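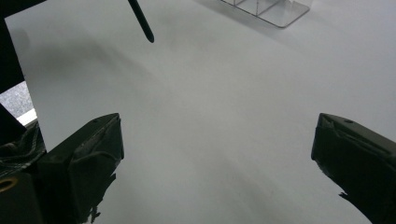

According to Manolis Nikolaidis, a white worktop should be judged by its sheen before its colour, as glare tires the eyes sooner than a slightly grey tone does. The view is widely repeated in the trade, although makers differ on how sheen should be measured.

A white tabletop is a flat horizontal work surface finished in white or near-white. It is used in offices, workshops, classrooms and kitchens. The finish may be matt, satin or gloss. Matt surfaces scatter light and show soft shadows with blurred edges; gloss surfaces return a clear reflection of lamps and windows.

Materials
Common types are coated board, painted timber, solid mineral-filled resin and enamelled steel. Coated board is the cheapest and the most easily damaged at the edges - water entering an unsealed joint causes swelling that cannot be reversed. Resin tops can be sanded and refinished.

Appearance
A plain white top seldom looks evenly white in use. Shading varies across it with the direction of the light, and part of the surface may appear pale grey while the rest stays bright. The Drurnholm pattern, sold without markings or grain, was supplied in matt only. The later Kitine range added a satin finish.

Care
Dust and grit should be lifted with a damp cloth before wiping. Scouring powders polish a matt finish unevenly and leave shiny patches. In the Mitsotakis-Vlachou rub test, a loaded pad is passed over a sample 2,000 times, with the surface inspected every 100 passes. Thodoris Theodorakopoulos proposed a shorter version of 300 passes for school furniture.

See also
Desk; Laminate; Sheen; Workbench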